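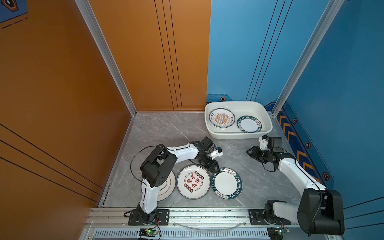
How do I write a short biography of our town's first woman mayor when the sources don't agree?

Viola Bellini
Hi everyone! I've taken on a project I'm completely in love with and now I'm a little stuck. I'm writing a biography of the first woman to serve as mayor of Gellen, for a booklet that goes on sale at the Ballora street fair. She served 22 years on the town council before she got the top job, and she taught school before that, and she has such a good story (she ran her first campaign out of a bakery!). I have room for four pages.

My trouble is with the early years. An old campaign leaflet says she grew up in Gellen. A newspaper profile says she was born in Stenum and moved here when she was four. Her niece remembers it a third way, with a farm in between. I also have two different years for her wedding. Do I pick one version, or put them all in? And do I have to start with her birth? I'd much rather open with election night, but every biography I pull off the shelf starts in the cradle.

The printer wants my text in February, so I have a little time but not a lot. Thank you!

Jörg Rieger
What a great subject, and lucky you to have a niece who'll talk! I've written a few of these for our county newsletter and I'd say start with election night, absolutely. Give it one good paragraph, then go back to her childhood and work forward. Readers will happily follow you back once they care who won.

On the birthplace, ask for the birth record before anything else. Leaflets get written by people who want votes, and "grew up in Gellen" can be perfectly true of a child who arrived at four, so your first two sources may not be fighting at all. If the record says Stenum, write Stenum in the main text and leave the leaflet alone. The farm is too good to lose — put it in as the niece's memory, something like "her niece recalls a year or two on a farm before the family settled in town." Then it's on the page and the reader knows where it came from.

For the wedding, the license and the ceremony sometimes fall on either side of New Year's. Check that first! If you can't settle it, skip the year and say "soon after she began teaching," assuming that part is solid.

Also read the council minutes. I know, I know. But I once spent a whole Sunday with 30 years of them and came away with the best quarrel in the whole piece, a fight over a footbridge that went on for three meetings. 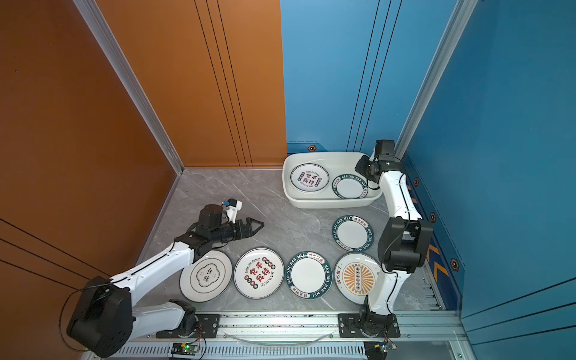
White basin at the back, by the blue wall.

ballora_reader
just put born in Stenum, newspapers check that stuff. four pages isnt much

Jörg Rieger
They do get it wrong sometimes, mine had a man's middle name wrong for 40 years and everyone copied it. Worth the trip to the records office.

Viola Bellini
Oh, this is so helpful! I hadn't thought of the leaflet and the profile both being right. I'm calling the records office in Stenum tomorrow and asking the niece whether she has the wedding invitation (she keeps everything). Election night goes first! One more thing if anyone's still reading — do I call her by her first name in the childhood part and her last name after that, or stick with one all the way through?

Jörg Rieger
First name while she's a child, last name from the teaching job on. Her parents and brothers share the last name, so it gets muddled otherwise.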